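Geslow G2 wrist and gripper kit, bench review
Saulius Jaunzems, 4 January 2020

The Geslow kit is sold as an add-on for shops that already own a small arm and want it to do teardown work on used desktop machines. Our Uvden site bought one from Mallet, the regional dealer, for $1,571 before shipping. The arm was already paid for. What follows is mainly for people who have to put a number on a request form.

In the box: gripper body, two sets of fingers, wrist adapter, sensor module, cable set, driver unit, a printed quick start sheet. The full manual is a download. The adapter bolt pattern matched our arm, but the supplied bolts were too long and bottomed out before clamping. Replacement bolts came from stock. Mallet has been told.

Installation took one person most of a day. Mounting was quick. Cabling was not. The cables leave the wrist upward, and the supplied clips are too few to keep them off the elbow joint at full reach. Budget for a proper cable sleeve. Ours cost $76 and should be on the dealer's quote by default.

The task used for this review was partial disassembly of office towers: graphics card, memory, drive carrier, in that order. Cases are laid flat on the bench with the side panel off. Removing the panel is still manual work and should be costed that way.

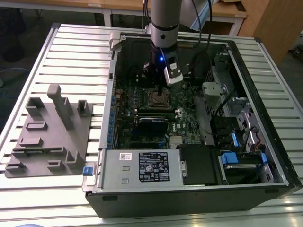
Gripper over the CPU socket area of an open Dell tower. Gray printed fixture plate at left.

Reach into a case is acceptable. The fingers are narrow enough to work between a seated card and the power supply, though the wrist body limits the approach angle near tall drive cages. Wire bundles are the main hazard. The sensor module does not reliably separate a thin wire from the metal behind it, and on 7 units the fingers closed on a wire that should have been avoided. No connectors were damaged. Lower the grip force from the factory setting before the first run.

Repeatability over more than 200 picks was good on drive carriers and fair on memory. Card removal depends on the retention latch. Where the latch is stiff, an operator has to release it first.

Fixtures are the cost that quotes leave out. The kit includes none. We printed our own plate to hold parts beside the case, and the design went through four versions -- printer time and one engineer's attention for the better part of February last year, when the plate was drawn up for an earlier gripper. A shop without a printer should get a price for this before ordering anything.

Spare fingers are a consumable. The pads on the first set were rounded over by the end of the trial. Mallet sells them in pairs only, and delivery to Uvden was slow. Order two spare pairs with the kit.

The nearest alternative we looked at was the Zamcombe wrist. It has a slimmer body and a better manual, but it needs the Zamcombe controller, so the comparison only works for a shop buying from zero. With an arm and controller already in place, the Geslow is the cheaper route.

Good: finger width, adapter fit, drive carrier handling.
Bad: bolts, cable clips, wire detection, spares delivery.

Recommended for shops with an existing arm and a fairly uniform supply of machines. For mixed loads, ask Mallet for a loan unit and run your own cases through it before committing the money.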